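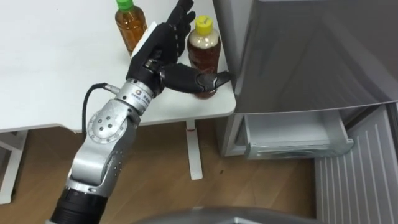 Home About Kitchen Small Spaces Archive Contact

So I finally did the fridge. I'd been saying I would since March, and in the meantime it had turned into the kind of fridge where you open the door, look at everything, and then order noodles. Five jars of mustard (five!), a tub of something from the Perkwood deli that I was scared to open, and bottles of tea standing absolutely everywhere.

My method isn't fancy. I put a table right up next to the fridge, open everything that opens, and take stuff out onto the table. Drinks first. They're the tallest and they're always in the way of whatever you want, so once they're gone you can see what you've really got back there.

The tea is my weakness, I'll admit it. I buy it when it's on sale and then I forget I bought it, so I buy it again. My neighbor Henk Coppens thinks bottled tea is a crime and has offered to teach me to make my own, and I keep telling him I'd only forget that in the fridge too.

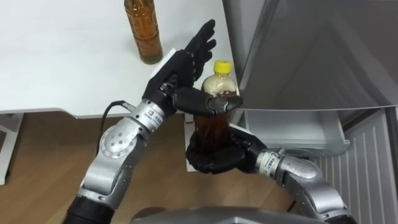

Yellow cap in hand, the other tea waiting its turn on the table.

I used to put all the drinks back lying down on the middle shelf, which looked neat for one afternoon and then somebody would pull out the bottom one and the rest would roll. Now they stand in the door. One row, labels out, and if the row's full then I'm not allowed to buy any more. We'll see how long that lasts – I give it until the next sale.

For wiping down I used warm water with a bit of dish soap and an old T-shirt. Neelam Kaushik wrote to me after my pantry post to say she swears by baking soda for smells, so I tried that on the shelves as well, and okay, Neelam, you win. The shelves took me 20 minutes. The rubber seal around the door took nearly as long, and I'd rather not talk about what was in the folds.
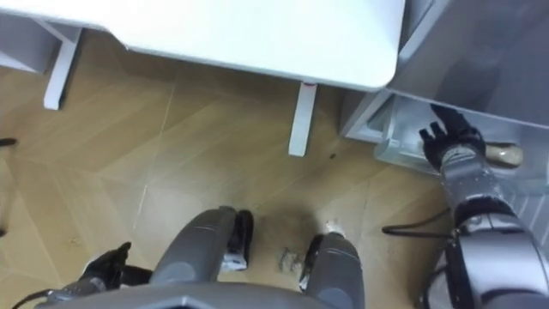

Drawers are where I always come unstuck. A shelf you can see, but a drawer you close and forget, and food goes in there to be lost. I've tried bins inside the drawers, I've tried sticky labels, I even tried a chart on the door once (it lasted 4 days). What works for me is pulling the thing all the way out toward the table and looking straight down into it. It's see-through and it still manages to hide things from me when it's shut! With it open there was one beige roll-shaped something over at the far right side and I felt silly for ever thinking I needed a system. The bottom is ridged too, so crumbs love it, and a soft brush gets along the grooves much better than a cloth does.

The crumbs on the floor I left for last. Always floor last. I've swept first so many times and then had to sweep again, you'd think I'd have learned it before now.

Settimio Negri, who I used to share a kitchen with, would take every drawer out and wash it in the bathtub. I don't have a bathtub anymore and I don't have his patience either, so mine get wiped where they are. If something sticky has set hard, lay a hot wet cloth on it, go make a sandwich and come back. 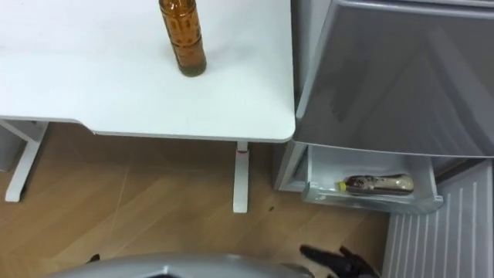

Filed under: KITCHEN / SMALL SPACES

A few people asked last time about the white table. I like it by the fridge because the front corner is rounded, and I walk into furniture a lot. Mine normally lives by the window and gets moved over for jobs like this one, then moved back when I remember.

Next up is the cupboard over the stove, which I'm dreading. There's a Grasso coffee tin up there that I haven't looked inside since I moved in. If you've got tips for greasy cupboard tops please leave them below, I'll try anything once.

17 comments Share this post 20 shares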